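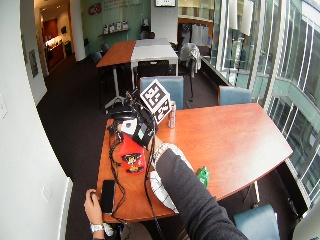 Stiffness of collagen gels - why do my numbers never match the papers?

Forum: Cell and tissue mechanics > Gels and scaffolds

plindle_k
Second year of the PhD and I've hit a wall with my gels, so I'm hoping someone on here has been through the same thing. I'm casting collagen at 3 mg/ml and putting fibroblasts in, and before any cells go near it I want a stiffness number I can believe. Our rheometer gives me one answer. The indenter down the corridor (a Dukar, quite an old one) gives me another that's several times higher. Same batch, same afternoon, same hands. My supervisor says pick one and be consistent, which I understand, but then I've got to write it up next to everyone else's values and it looks like I've made a different material altogether.

Is there a way to make the two agree or am I wasting my August?

gelmonkey
You're wasting your August, sorry. Shear on a rheometer and compression under a little ball are asking the gel different things. Collagen is a mesh of fibres sitting in a lot of water. Push on it fast and the water can't get out of the way, so you're mostly feeling the water. Shear it gently and you're feeling the mesh. What speed are you indenting at?

plindle_k
Whatever the default is! I'll go and look. I did convert shear modulus to Young's modulus before comparing, multiplying by three like the textbook says, so it isn't that.

gelmonkey
The times three thing assumes it doesn't change volume when you squash it. Over long times a collagen gel very much does. So it sort of is that, a bit.

Old_Tsikata
Hello, Nhyira Tsikata here, I look after the mechanical testing room in our department and I get this question every autumn when the new students come in. I'd push back a little on gelmonkey. It isn't a waste. The gap between the two tests tells you how water moves through your gel, and your cells care a great deal about that if you're going to stretch them later on.

What I'd do: slow the indenter right down, then hold it still at the bottom and watch the force drop. Let it settle for 12 minutes if the drift will let you. The value you end on will be a lot closer to your rheometer than the peak is. Then report the peak and the settled one, with the speed and the ball size next to them. Half the papers leave out the speed and then we all sit here scratching our heads.

fibrefan
12 minutes on an old Dukar, good luck with that. Ours wandered so badly that the drift was bigger than the signal. We had to take a blank in the buffer before each gel and subtract it, and I still didn't trust anything past the first couple of minutes.

Old_Tsikata
Fair point, fibrefan. Ours lives in a cupboard of a room with the air con taped over, so I may be spoilt.

plindle_k
Right, back from the lab. Default speed was set to the fastest it'll do (who set that?!). Slowed it down and the peak has come down by nearly half. Still not the same as the rheometer but at least they look like cousins now. Did not manage 12 minutes, gave up at five when the trace started heading uphill.

monine_says
Can I be the awkward one and ask why you want a bulk number in the first place? The cells aren't feeling the bulk gel. They're pulling on single fibres, and those get stiffer the harder they're pulled. You could measure the whole slab perfectly and be no nearer to what a fibroblast is up against. I'd spend the time embedding beads and tracking how far the cells drag them. There's a plugin called Monine which does the tracking (no relation, I just liked the name) and it's free.

gelmonkey
Beads are lovely, but you need a material model to get from bead movement to force and you get that model from... bulk tests. Round we go.

monine_says
You don't need force! Displacement on its own is fine if all you're comparing is drug against no drug. I've sat through so many talks with traction maps built on a modulus that was basically made up.

gelmonkey
Fine if that's all you're comparing. The OP hasn't said.

plindle_k
OP is comparing two collagen concentrations, so I think I do need to say how stiff each one is? Otherwise a reviewer will eat me. But the bead idea is tempting as a second thing. How many do people track per gel?

monine_says
I get 2000 or so showing up and throw plenty away. My last decent gel had 1092 left after I'd binned the ones touching the glass. Don't go too dense or the software starts swapping neighbours and you get beads teleporting across the dish.

fibrefan
One more thing nobody's asked yet - what temperature are you setting them at, and are they in the same dish for both tests? We lost most of a spring to this. Gels set straight on the cold bench first came out with big fat fibres, and the ones that went directly into the incubator were finer and softer to the touch. Same bottle of collagen. Also if it sticks to the sides of a small well it can't behave like a free disc.

plindle_k
Ah. Rheometer ones gel on the plate as it warms up. Indenter ones go in the incubator in a 24 well plate. So no, not the same at all, are they.

fibrefan
There's a good chunk of your difference then, I'd bet.

Old_Tsikata
Agreed. Write down the warming on the rheometer plate and try to copy it with the dishes, even if you only do it badly with a heat block. We keep a settings sheet that started life in the Agbenyega group, with gel time, temperature, dish, ball, speed and depth all on one page. I can message it to you.

plindle_k
Yes please, that would be brilliant! Off to find a heat block that hasn't got somebody's PCR tubes in it. Will post the two curves when I've got them.

gelmonkey
Post the raw ones please, before any smoothing.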